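3.2 Surface covering and item placement

Table-setting tasks depend on the ground on which the items lie. A bare white top gives little contrast with pale tableware, and in the Tendero layouts the rim of a white dish was often marked in the wrong place by annotators. We therefore covered the table with one large sheet of brown paper and left the wall behind it plain. The paper was replaced after every 20 layouts, or earlier if a crease had formed under an item. 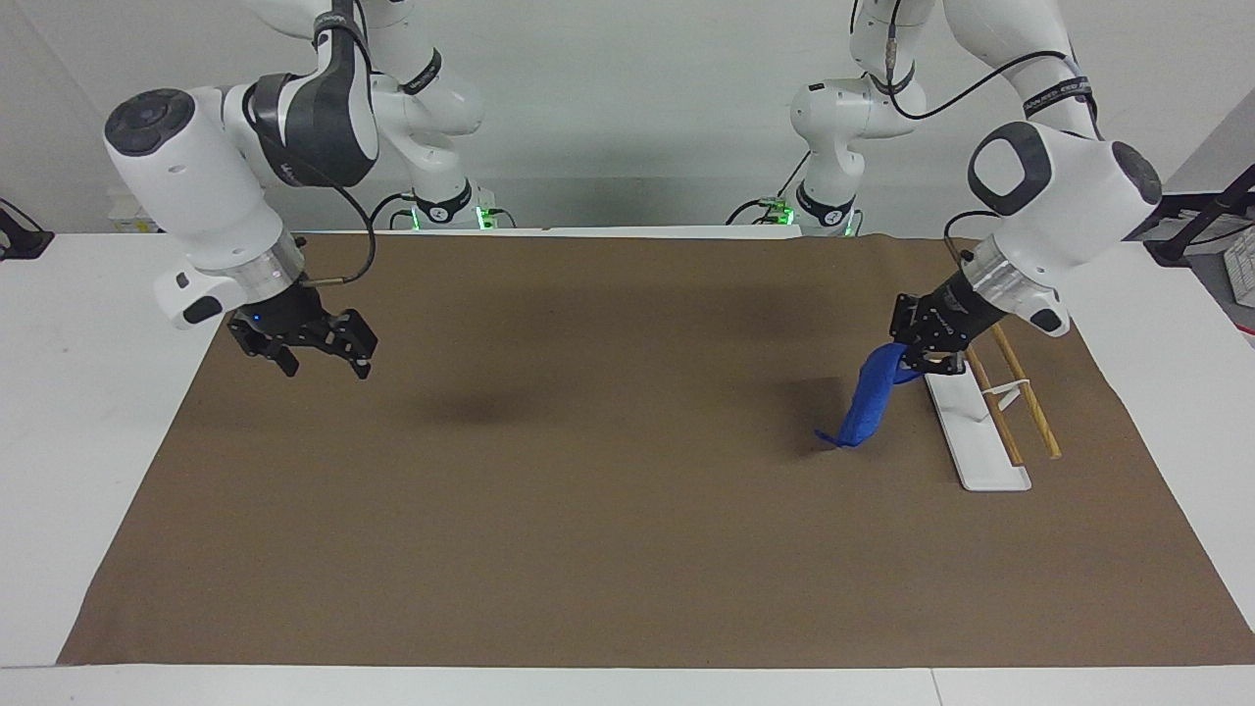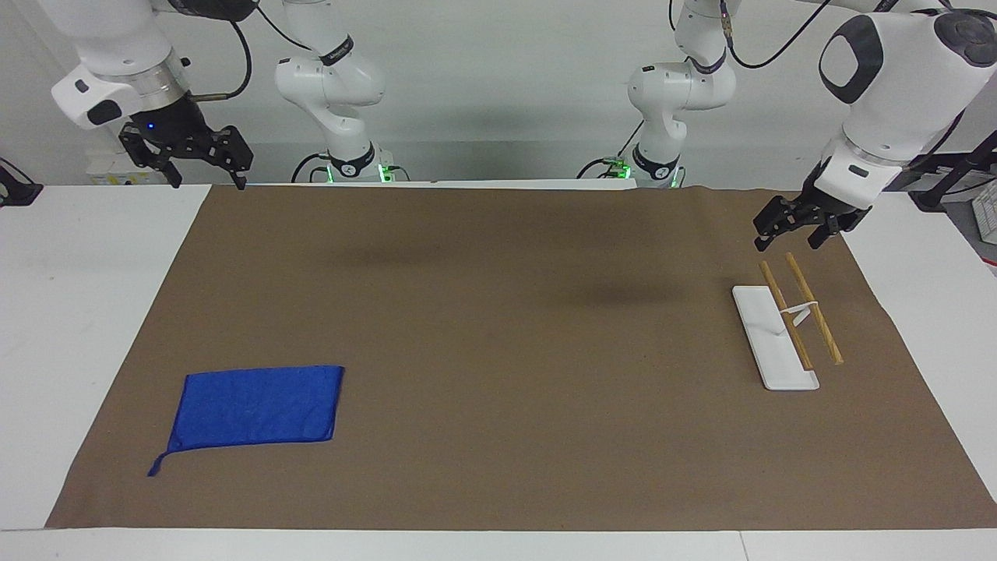
Figure 2. Brown paper covering on the white table, both views. The second view also shows the blue cloth, the white tray and the chopsticks.

Items were chosen to differ in stiffness and outline. The cloth is soft and has no fixed shape once put down - in Figure 2 (second view) one corner is drawn out to a thin point while the top edge stays fairly straight. The tray is rigid, long and narrow, with raised rims. The chopsticks are wooden and light brown, close in tone to the paper, and are bridged near their middles by a small white clip-like piece. This makes them the hardest item to outline by eye.

The tray was set at an angle in half of the 200 layouts and parallel to the table edge in the rest. Cloth and tray were kept apart in all layouts reported in this section; overlapping placements follow the Negash protocol and are treated in Section 3.3.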